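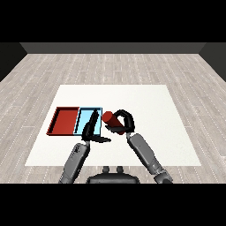 Saskia Cartwright would rather teach with her hands than with code, and she said so before I had sat down. At Drorex she steers both simulated arms by remote control, with red and blue trays on the mat and a red cylinder to carry. Her team has saved 832 runs and wants 2,000. "My slow ones are the useful ones," she said. "If I rush the grip, the arm learns to rush it too." Bad runs get deleted the same afternoon. She plans to start on two-handed passes in September.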